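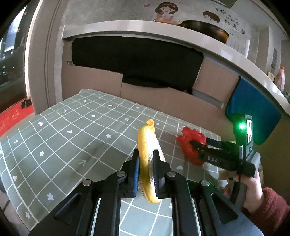

The Plurkitz Builders' Supper has been held in the same hall every summer for as long as most of its guests can remember, and for most of those years the big plaque of the evening went to whoever had put up the biggest building. This year it went to a woman who spent eleven months on a roof.

Maribel Rivadeneyra is a site superintendent with Grorine, a mid-sized contractor that does schools, clinics and the occasional church. The roof in question belongs to the old Asfaw grain exchange, which the county has been trying to turn into a public library since before some of its future readers were born. It has 2183 slates on the street side alone (she gave me the number before I had found my pen), and every one of them came down, was tapped and listened to, and either went back up or didn't.

"You can hear a bad one," she told me over a plate of chicken. "It sounds like a cracked cup. After the first week I was tapping plates at home."

She came into the trade sideways, as a good many people do. Her first job was answering the phone for a drywall outfit, and one March, when two estimators left in the same week, she was handed a tape measure and a set of plans and told to do her best. Her best was good enough that she was never asked back to the phone. She took night classes, moved to Grorine as an assistant, and ran her first job of her own, a dental office with a very particular dentist, the year after that.

Ayman Samir, who was the lead carpenter on the Asfaw job and had driven over with his whole crew for the supper, remembers the morning they opened up the north slope and found that the rafters had been patched with old floorboards. He expected shouting. What he got was coffee, a folding table set up on the sidewalk, and a new schedule by noon.

"She asked each of us what we'd do," he said. "Then she picked one, and it wasn't mine, and I still think mine was pretty good."

The award itself is a brass level mounted on a piece of oak, made every year by Kenza Ramadan in her shop behind the lumberyard. It works, too – Maribel set it on the head table as soon as she got back to her seat and announced that the hall was out by a hair, which got the longest laugh of the night and a pained look from the man who had laid the floor.

She starts next on the Grostelik Street firehouse, where the trouble is down in the footings and there isn't a slate to be seen. Before that she has promised herself two weeks at her sister's place by the lake. The library opens its doors on Saturday, August 18, 2018, with a ribbon at ten and lemonade on the lawn, and Maribel says she'll be across the street with the crew, looking up.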